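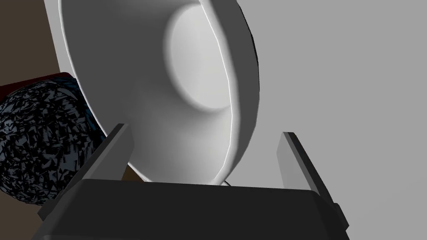 Progress report for May: the simulated kitchen cell

Hi all, and thanks again for letting me have the extra weeks on this one. When I wrote last time the Cadent cell was running in simulation but nobody would have called it healthy, me least of all. It's in much better shape now, and I want to tell you what I did with the time (and the money), what still bugs me, and what I'd like to do next.

Quick reminder of where we stand. Stemora is the real arm with the parallel gripper, bolted down in the Amadi building, and the Cadent cell is its twin on the computer. Everything we try on Stemora gets tried in Cadent first. So when the twin drifts away from the real thing we lose days, and in the spring it had drifted a lot.

The wrist camera

Most of the month went here. The virtual camera was sitting where the old bracket used to be, and we changed that bracket last fall! I remeasured the real mount, moved the virtual one to match, and then checked the two views against each other. I want both fingers and the front of the palm in the view at all times, even when a big piece of tableware takes up nearly everything else, so I can tell where the fingers are before they close. That now works from every start pose I've tried. I did have to trim the near clipping distance, as the palm housing was vanishing whenever the arm tilted up.

Fingers and grip

The fingers had two problems. The left one was opening a hair later than the right, which I traced to a damping value somebody (fine, me) had typed in on one side only. Both sides now read from the same line in the settings file, so it can't happen again that way. The second problem was the contact shape. The fingertips were being treated as rounded when the real ones are flat plates, and curved dishes would roll right out. I swapped in flat contact pads and ran 800 test grasps overnight. Of those, 14 ended with the dish on the table instead of in the gripper, and all 14 were the wide white bowl coming in at a steep tilt. I've kept the logs for every one of them.

The bowl is my main headache, to be frank. Its wall flares out, so there's a lot of it in the way before the fingers get anywhere near something they can hold. I'm trying an approach that comes in lower and slower, and the first runs look promising, but I don't have enough of them to brag yet.

Upkeep

I've started treating the twin like a machine that needs regular care, which I should've done from day one. Every morning at 8 it reloads from a clean copy, homes the arm, opens and closes the gripper, and compares joint readings with the last good set. If something's off it refuses to start the day's jobs and sends me a message. It has done that 3 times so far. Two were my own half-finished edits, and the third was a Zovden driver update that had quietly flipped the sign on the wrist joint. I'd have chased that one for a week!

On the real side, Stemora got fresh grease, a new cable for the gripper (the old one was rubbing at the elbow) and a proper strain relief.

Money

I've spent $400 of the parts budget, and that covers the cable, the strain relief and a spare set of finger plates. Everything else was my time and machine time we already had.

What's next

I want to finish the low approach for the bowl, then repeat the same overnight run so the numbers can be compared fairly. After that comes the move to Stemora, starting at reduced speed. I'd also like your okay to hold the Zovden driver at its current version until that's done, so if anyone on your end has a reason we can't, please tell me soon. The logs and the settings file are in the shared project folder along with my notes on the camera mount.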